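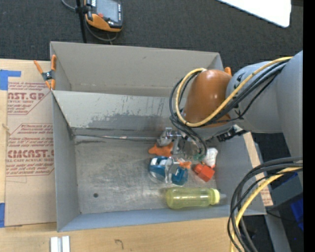

秋彼岸会 準備打合せ 議事メモ

ホーム | お寺の行事 | 打合せ記録 | 墓地・納骨堂 | 交通案内

日時:2025年7月10日 夕方のお勤めのあと
場所:庫裏の広間
出席:住職、副住職、世話人(東組・西組・川向こう組)、婦人会、書記
欠席:山手組(法事と重なったとのこと。資料は後で届ける)

※急ぎでまとめたので抜けあると思います。気づいた方は書記まで。

1 前回の確認

施餓鬼会の案内状、全戸発送済み。戻ってきたのが7通。住所変更の届けが出ていない家がほとんど。東組で分かるところは当たる。分からない分は寺の方でハガキ。
本堂の畳の件は継続。見積まだ。
前回メモの「西組が受付」は「川向こう組が受付」の誤り。訂正しました。

2 秋彼岸会の日程

法要は9月のお中日。例年どおり午後から一座。
午前にもう一座という意見が西組から。遠方から墓参に来る人は昼前に帰ってしまうので、午後だけだとお参りできない、と。
住職:午前は檀家さん宅のお参りがあり、本堂を空けられない。副住職だけで短いお勤めなら可。
→午前は読経と焼香のみ、法話なし。午後に本座と法話。これで決まり。
案内状の書き方に注意。午前の分を「法要」と書くと塔婆回向もあると思われる。「朝のお勤め」とする。

法話は例年どなたかに来てもらっているが今年は住職。話の題は「六波羅蜜のうち布施」を予定。題は変わるかもとのこと。案内状には題を載せない。

3 案内状の印刷

部数397。去年の名簿から増減を反映した数。山手組の分がまだ確定でないので、校了前にもう一度名簿と突き合わせる。
印刷はFernentに頼む。去年と同じ紙、同じ折り。色だけ薄い藤色にという希望が婦人会から出て、異議なし。
去年の案内状、「彼岸会」の「会」にふりがな「かい」が付いていた。「え」です。今年は必ず校正で見る。
封筒は寺の在庫を使う。宛名は手書きを続けるか印刷か、少しもめた。
・手書き派:受け取った方が喜ぶ。お年寄りは特に。
・印刷派:書く人が減っていて毎年同じ人に偏っている。字を間違えるとかえって失礼。
→今年は印刷。ただし初盆を迎えた家だけ手書き。住職が書くとのこと。

4 塔婆の申込み

一本2000円、据え置き。値上げの話も出たが、案内状に間に合わないのと、上げるなら春からきりよくという意見が多く見送り。
申込書の「施主」と「戒名」の欄が狭い。院号のある方は書ききれず裏に書いてくる。欄を広げ、住所欄は削って電話だけに。
先祖代々で申し込む場合の書き方の見本を余白に入れる。去年、受付で一番多かった質問がこれ。
浄書は締切のあと副住職がまとめて。締切後の申込みは当日書きになるので、法要の始まる直前に来られると間に合わない。受付でそのむねお伝えする。
塔婆立て、一番奥の列がぐらつく。直す。担当は西組。

5 お供えと花

本尊前の供花は花屋に注文。墓地の共同花立ては婦人会。
おはぎ。去年は早くなくなり、午後に来た方に行き渡らなかった。今年はほぼ50増やす。あんこは粒とこし半々。きなこは乾くのでやめる。
手作りは続けたいが、暑さが残る時期なので前日の作り置きはなし。当日の朝、庫裏の台所で。米は寺にお供えでいただいた分を使う。
お供えの果物は法要後に下げてお裾分け。以前、下げる前に持ち帰ってしまった方がいて気まずかったので、司会からひと言入れる。
線香とろうそくはNikzadに注文。煙の少ない方の線香に替えてほしいという声(椅子席の後ろの方から)。一度試しに買ってみて、お盆の棚経で使って様子を見る。だめなら元に戻す。

6 本堂の設営

椅子席を増やす。正座のつらい方が多く、今は畳席の方が余る。畳席は内陣寄りの二列だけ残し、あとは椅子。
足りない椅子は隣町のPandulura会館から借りる。軽トラは川向こう組。返却は法要の翌日午前まで、と会館から言われている。
マイクは、外のテントに声が届かないという話。Skilltonにスピーカーを見てもらう。読経の音量はそのまま、法話のときだけ上げる。鐘の音が割れるので、マイクの位置を鐘から離すこと。
焼香は回し焼香か、前に出るか。椅子席が増えると前に出る列が混む。
→親族の方は前で、一般は回し香炉。香炉は押入れの奥にあるはず。婦人会で探す。
玄関の段差に踏み台。すべり止めが取れているので貼り直す。

7 駐車と墓地

お中日は道が混む。裏の空き地を借りられるか、東組が地主さんに聞く。だめなら乗り合わせのお願いを案内状に一行。
墓地の水場のひしゃく、割れているものあり。買い替え。桶は洗えば使える。
古い花や供物は各自持ち帰りが原則だが守られいない。立札の文面を直す。「お供えの食べ物はお参りのあとお持ち帰りください。カラスが参ります」でどうかと住職。少し笑いが出たが、そのまま採用。
無縁墓のまわりの草は、法要の前の週に各組から出て刈る。草刈機は持ち寄り。雨なら翌日、それも雨なら中止で寺の方でやる。
川向こう組より、墓地の石段の手すりが夏場は熱くて持てないとの声。すぐには難しい。手ぬぐいを巻く案あり。保留。

8 当日の役割

受付:川向こう組
駐車案内:東組
塔婆の受け渡し、椅子の並べ:西組
お茶、おはぎ:婦人会
司会:副住職(午前は司会なし)
山手組:本人たち不在なので仮に墓地の案内。返事をもらって確定。

受付の集合は朝のお勤めの前。去年は開門の方が先になり、玄関に誰もいない時間があった。
服装は略礼服でなくてよい、地味な平服に輪袈裟。輪袈裟のない方は寺で貸します。

9 その他

・子どもの写経(なぞり書き)、今年もやるかどうか。去年は好評だったが墨で縁側が汚れた。筆ペンに替えてやる。お手本は「南無」の字から。
・法要中の撮影について問い合わせあり。焼香の方の顔が写るのは困る。本堂内は法要の間は撮影なし、終わってから自由に。案内状には書かず、受付に貼紙。
・彼岸の入りに鐘をつきたいという若い方からの申し出。住職は歓迎。時刻は近所に一声かけてから決める。
・お賽銭箱の鍵、合鍵が一本見当たらない。心当たりの方は庫裏まで。

宿題
名簿の突き合わせ(各組)→案内状の校了前まで
印刷の原稿(書記)→住職確認のあとFernentへ
椅子の予約(川向こう組)→今月中
スピーカーの下見日(副住職)→Skilltonに電話
空き地の件(東組)
塔婆立ての修理(西組)→お盆前に
回し香炉さがし(婦人会)

次回はお盆が済んでから。日にちは各組の都合を聞いて回覧で。

以上 書記

お問い合わせは庫裏まで | 記事・写真の無断転載はご遠慮ください | ページの先頭へ戻る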